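My afternoon at the Brastham open house

I've driven past the Brastham eating disorder clinic more times than I can count (it's on my way to the dentist!) and never once thought of going in. Then my sister-in-law got a flyer for their October open house and asked if I'd come along, and I said sure, if there's coffee. There was coffee. It was pretty good, too.

We got there a little after 2 and the parking lot was already packed, so we ended up way over on Bickerstaff and walked back. They gave us name tags and split us into groups, and ours went with Margareta Ciobanu, a dietitian with a big laugh and very comfortable-looking shoes.
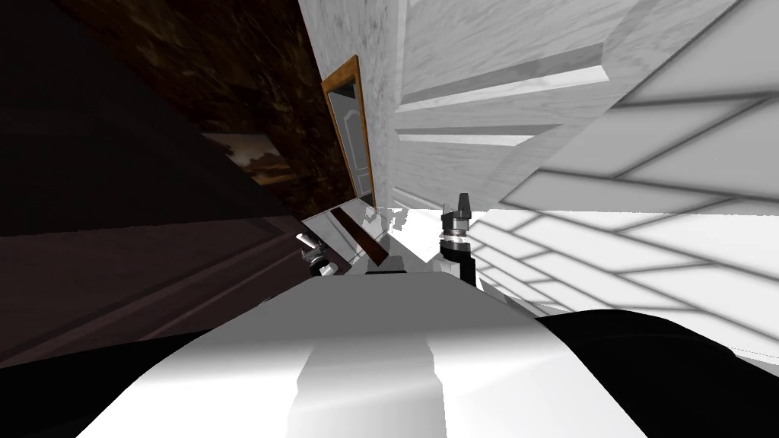 She started in the dining room, and I'm glad she did, as I'd been picturing something like a hospital cafeteria. It's more like somebody's big kitchen. Patients and staff eat the same meals at the same tables, and they play dumb word games while they do it. Afterward everyone stays together for 40 minutes, because that stretch right after eating can be the hardest part of the day. I had never thought about that at all.

Somebody in our group asked how you'd know if your kid was struggling, and Margareta said you can't go by size. She talked about kids who vanish to the bathroom after dinner, or start skipping birthday parties, or get really touchy about food they used to love. Her advice was to bring it up somewhere calm, away from the table, and to stay off the subject of weight completely.

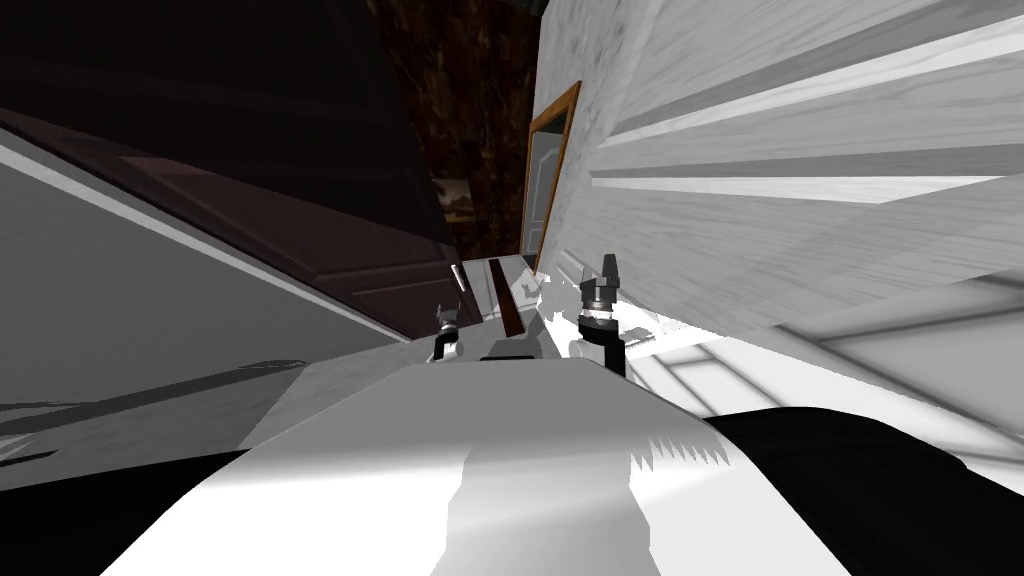

Upstairs are the group rooms and a little art studio, plus a family room where parents can come for the evening program. It runs 90 minutes and siblings are welcome, which made my sister-in-law tear up a bit, and then of course I did too.

My only gripe is that the talk on insurance was rushed. I wrote down half of it and can't read my own writing! They did say you can call the front desk and someone will go through your plan with you, so I'd do that. The next open house is in the spring, and we're planning to bring my niece's school counselor if she's free.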